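3.2 Garment handling and wash records

Club uniforms were chosen for the dye-transfer work because they are washed often, in mixed loads, and by people who do not sort by fibre. Following Ghasemi and Wongsuwan, each garment was entered in the wash record as a separate item, even where a jersey and shorts had been issued as a set. The two halves of a set seldom share a wash history, and treating them as one unit would hide this.

The Stimelthorpe record holds 369 entries. An entry was kept only if the water temperature, detergent dose and drying method had all been filled in. Spin speed was fixed at 800 rpm for every load. Colour loss was read at the chest panel for jerseys and at the left hip for shorts – seams, numbers and printed areas were avoided, as ink changes the reading.

Red garments (Figure 2) lost the most colour in the early washes and then levelled off. Darker blues showed a slower and more even decline. Garments dried in direct sun were analysed apart from those dried indoors, as light fading cannot be told from wash loss by a surface reading alone.

Figure 2. Red basketball jersey (left) and folded shorts (right), the garment types treated as separate items in the wash record. 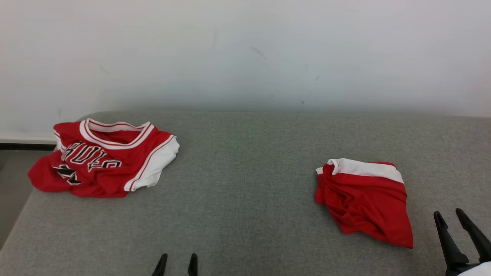
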